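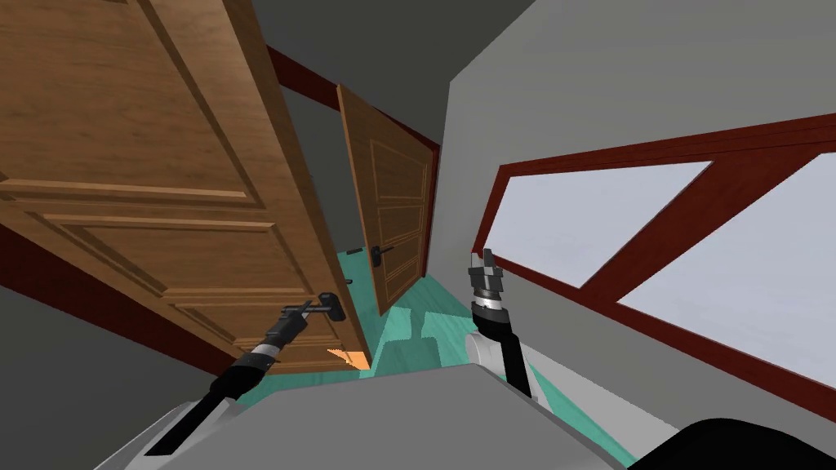
Nurkeo Residents' Office

Interior door work in the Nuttall building starts after August 15, 2025. Most of the calls we get about doors come in late summer, when the air is damp and wood swells. A door that closed fine in March may now rub at the top corner or need a shove to latch. In most cases it will ease up when the weather dries out, so please do not plane or sand it yourself. Doors that are cut down in summer often rattle all winter.

Before you call, check the hinges. Open the door and lift gently on the handle side. If the door moves up and down, the hinge screws are loose. Tighten them by hand with a screwdriver. If a screw just spins, leave it and send us a work request.

Lever handles are another common complaint. If the lever droops or does not spring back, the spring inside is worn and the whole set needs to be replaced. Oil will not fix it. We keep two finishes in stock, black and brushed steel, and we will match what you have.

For a latch that sticks, a little dry graphite from the hardware store works well. Cooking oil and spray grease collect dust and make things worse by spring.

Entry doors are handled separately by our contractor, Nondetti, and residents should not change those locks. Lost keys are still reported to the front desk.

Work requests can be left in the box by the mailroom or phoned in at extension 2078. Give your unit number, which door it is, and whether it still closes. Doors that will not close or lock are done first. Everything else is taken in the order received.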